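We use cookies to remember your preferences. Accept | Manage settings

Keeping woollies and soft knits nice (what I do, anyway)

I ruined a lovely jumper when I was nineteen by boiling it with the tea towels, and I've been a bit of a tragic about knitwear ever since. A few of you wrote in after the moth post asking how I wash mine, so I've finally typed it all up. Grab a cuppa, it's a long one!

First up, read the label, and then be a little more careful than the label tells you to be. "Machine washable" can mean it survives ten washes and comes out looking like a dishcloth. I hand wash anything with wool or cashmere in it, and I put the cotton blends through the machine in a mesh bag on the gentlest cycle I've got. Cold or barely lukewarm for the lot of it.

For hand washing I use the laundry tub with a capful of wool wash. I've tried Tunard and I've tried the Giline one in the green bottle, and the Giline rinses out faster, so that's the one I buy. Swish the water before the jumper goes in so the soap isn't sitting in one spot. Push the jumper under, give it a gentle squeeze here and there, then walk away for ten minutes. No rubbing, no wringing, and don't let the tap run straight onto it (my mum did this for years and couldn't work out why her cardies went fuzzy down the front).
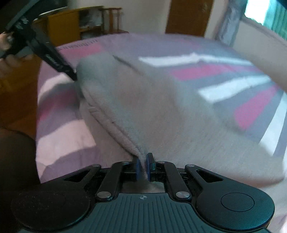

Rinse in water the same temperature as the wash. I do two rinses, three if it's still feeling slippery. Then lift the whole thing out with both hands underneath, like you would a sleepy cat, because a wet sleeve hanging off the side of the tub will grow. I've got a cardigan with one arm longer than the other to prove it.

Now the towel roll. Lay your jumper on a dry bath towel, roll them up together like a Swiss roll and kneel on it. Have a good old lean! If it's a chunky knit, swap to a second dry towel and go again. This one step probably saves me a full day of drying in winter.

Drying flat is where people come unstuck, mostly for lack of room. I use an old mesh rack from Josteck that sits over the bath, but a spare bed with a couple of dry towels on it does the job too. Pat the shape back in while it's damp: shoulders level, side seams straight, ribbing pushed together at the cuffs and hem. Flip it over once the top feels dry. Keep it out of full sun, and well away from the heater.
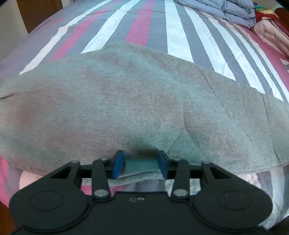 Grey knit spread out on the bed, soft wrinkles and all.

Pilling, then. Everyone gets it and it doesn't mean you bought rubbish. It's worst under the arms and wherever your bag rubs. I had a Koval battery shaver that was brilliant until I dropped it on the tiles, and these days I use a little metal comb. Pull the fabric taut with one hand and comb in one direction, light as you like. Do it on a flat surface in good daylight and stop before you think you should, as you can go through a fine knit surprisingly quickly. Sticky tape for the leftover fluff.

Elvira Nina emailed to ask about weights, because she never knows how much fits in one wash. I went and put a few things on the kitchen scales for her. My thin crew neck is 200 grams, the everyday cardigan is 300, and the big cable thing I wear to the footy comes in at 496! I'll do the two light ones together if they're similar colours. The cable one gets the tub to itself. 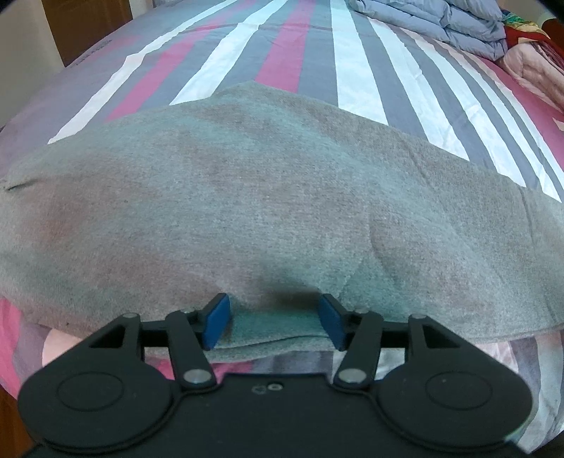

Folding beats hanging for anything knitted, and a bed is the best folding table in the house. Smooth everything outwards from the middle with your palms, arms in, then thirds, then half. If you struggle to get your edges square, a striped sheet is a terrific cheat. Broad pink, white and grey stripes running up the mattress give you a line to fold against, and a plain grey cloth shows up against them beautifully. Blankets and throws go the same way, only with more walking round the bed. I fold loosely, with the creases in a different place each time so they don't set.

For storage, clean things only. Moths love a bit of sweat or a gravy spot you didn't notice. Cotton pillowcases are great for the off season, they breathe and you've already got a cupboard full. Vira Panasiuk swears by cedar balls. I like them too, but you do need to give them a rub with sandpaper in August or so when the smell fades. Lavender bags are nice but I wouldn't rely on them on their own.

Last thing, if you've got a musty one and it isn't dirty, try airing it overnight on the rack near an open window before you wash it. Half the time that's all it wanted. And if you do felt something by accident, hang on to it, I'm doing a post on mittens next.

Contact | Copyright, all rights reserved | Back to top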